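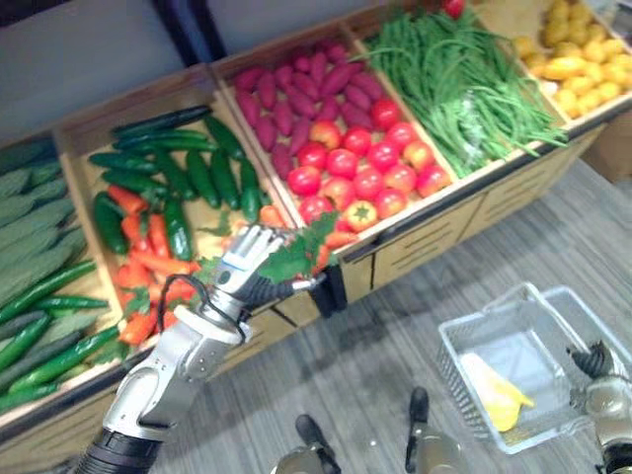

Cucumbers and chilli peppers in a wooden display.

Village show bans the tape measure after cucumber row

Thursday, October 29, 2026

The Urquhart Autumn Produce Show will go ahead next month without its longest cucumber class, its heaviest onion class or any other class that requires a judge to own a measuring device, following what the organisers are calling "a difficult summer".

The difficulty began in July, when the summer show awarded first prize in the longest cucumber class to Alasdair Rankin, a retired surveyor, by a margin of two millimetres. The runner-up, Euan Lennox, asked for a second measurement. He then asked for a third, this time along the outside of the curve. By teatime there were two tape measures, a piece of string and a raised voice in the marquee, and the judge had gone to sit in his car.

Both men have since set out their positions at length in the letters page of the parish newsletter, which had to drop its crossword to make room. Mr Rankin holds that a cucumber is measured in a straight line from end to end, like a plank. Mr Lennox holds that a cucumber is not a plank.

The rules did not help. Drawn up on a single sheet in the days when the show had one trestle table, they say only that the winning cucumber shall be "the longest, fairly judged". Neither side disputes that his own cucumber meets the description.

Show secretary Magnus Moffat wrote to all exhibitors last week to tell them that cucumbers would from now on be judged for "condition, uniformity and general appeal". Onions, leeks and runner beans will be treated the same way. The pumpkin class survives, on the grounds that the pumpkins are too heavy for anyone to pick up and wave.

"We had 153 entries in July and I received letters about one of them," Mr Moffat said. "I have a full folder. I bought the folder specially."

He added that general appeal would be decided by the judge and that the judge's decision would be final, a phrase that appears in his letter three times, once underlined.

The change has not pleased everyone. Mr Lennox said he had been growing for length for years and could not be expected to start growing for charm at this stage of the season. He has a cucumber under glass which he describes as "well on", and he intends to enter it whatever the class is called. Asked how long it was, he said he had been advised not to say.

Mr Rankin, for his part, said he welcomed the new rules and had always grown a handsome cucumber. He has kept the July rosette on his dashboard, facing outwards.

A compromise was put forward at a meeting in the hall earlier this month by Garba Oyelaran, who took second in chillies and has no cucumbers in the matter. He proposed that long vegetables be lowered into a bucket filled to the brim, and the spilt water collected and weighed. The meeting heard him out with interest until it was pointed out that this would settle which cucumber was the biggest and leave the length exactly where it was. Mr Oyelaran said he would think about it some more. He has since asked for the item to be put back on the agenda, with the use of the kitchen sink.

The chilli classes, meanwhile, have had a quiet and successful year. Entries have doubled, helped by a warm September and by a talk given in the spring on growing them on windowsills. Red and green are judged separately. Strength has never been tested, ever since a judge in an earlier year took his duties literally and missed the dog show.

To replace the lost classes the show has brought in a new one, for the best mixed basket of home-grown vegetables, with a prize of £50. Entries may contain anything in season provided it was grown by the exhibitor and fits in the basket without being folded. Mr Moffat said that last condition had been added after a telephone call, and he would not be drawn on who had made it.

The new judge is Miklós Barta, who ran a greengrocer's for much of his working life and lives far enough away to be thought neutral. He has asked for no briefing on the events of July and has been given one by eleven separate people. He said he looked for a firm skin, an even colour and a vegetable he would be happy to sell to his mother.

"If it is bent, it is bent," he said. "You cut it up. Then it is not bent."

Mr Lennox has written to the newsletter about this remark.

Organisers hope to draw 1,000 visitors if the weather holds, and there will be teas, a raffle and a plant stall. Entry forms are available from the village shop and must be returned there by noon on the day before the show. Exhibits should be staged by half past nine, after which the hall will be cleared for judging. Exhibitors are reminded that they may not remain in the hall during judging, stand at the windows during judging, or telephone the hall.

Admission is £2, children free. Dogs on leads are welcome. Tape measures should be left at the door.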